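Renting out one room: should I ask for a deposit?

Posted by Xaba473 in January

Hello all. I have a flat in Temberg and I want to rent the small bedroom to a student. The rent will be 364 a month with heating. The room has a bed, a closet and a table. My sister says I must take a deposit, but the student is a friend of my neighbor and I feel a little ashamed to ask. How much is normal, and do I need to write it on paper?

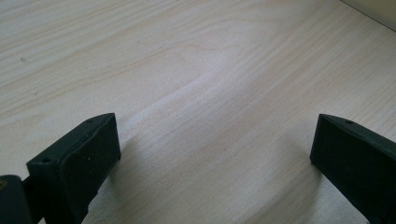
The table top, light wood

Charmaine Shabalala

Please ask for it, and do not feel ashamed. I have rented a room in Vilton for two winters and I always take one month. A friend of a neighbor is still a person you do not know well. Write one page with both names, the amount, the day of moving in, and what you will keep the money for. Both of you sign it, and each one keeps a copy.

Also make a list of the furniture and write down every mark that is already there. My first tenant and I argued over a scratch on a closet door — it was a very unpleasant evening for both of us, and I gave back the full amount in the end.
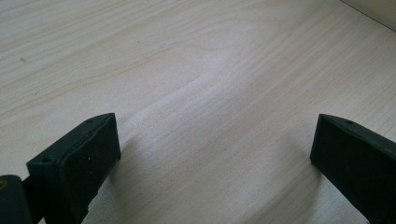 Renting and Sharing > Deposits

Skerkix

I paid 842 for my last room, that was too much. Never got it back. One month is ok.

Xaba473

Thank you both. I will ask for one month and write the paper this evening. Charmaine, did you keep the deposit in a separate account, or together with your own money?

Charmaine Shabalala

Separate. It is easier to return it when you have not spent it.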